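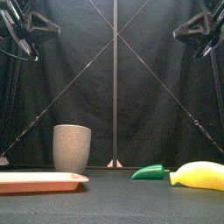

Two arms, one cup, and not much in the way of groceries.

My sister-in-law wants to know when a robot will do her dishes. I get asked this every time the family's together, I think on account of being the one who reads the newsletters, and my answer this November is the same as last year's: not yet, but closer than you'd reckon!

The chore I keep coming back to is clearing the table. It sounds like nothing. You pick up the cup, the toy fruit goes back where it belongs (ours lives under the couch, mostly), you wipe, you're done. I do it at our place in Hendow in 4 minutes with the radio on. For a pair of grippers every bit of that is its own little problem. A banana is curved. A cup has a rim you can pinch but also a rim you can tip over. And cloth, good grief. Cloth is a different shape every time you look at it.
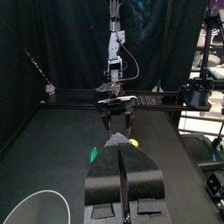 Which is why I've gone soft on the idea of one clever hand and come around to two. Try folding a tea towel one-handed and you'll see what I mean. You end up using your chin. The passing from hand to hand is the bit we never think about, and it's the bit I'd pay to see done well.

I worked 2 years on the packing line at Skalora, so I'm fussy about this. The machines there were brilliant at the same carton in the same spot, all night long. Shift a carton the width of your thumb and somebody in hi-vis had to come and have a word with it. Homes are nothing but shifted cartons. My kitchen bench is a different colour of chaos by 30 seconds past breakfast.

So would I buy one? For tidying toys off a flat table, maybe, if the price was silly-low. For the dishes, no. I'm keeping my rubber gloves.

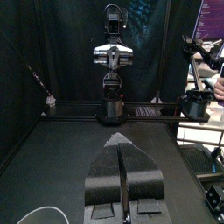
What I'd hand over first

Socks. Pairing them, I mean, I'd still do the washing. After that, wiping down the high chair.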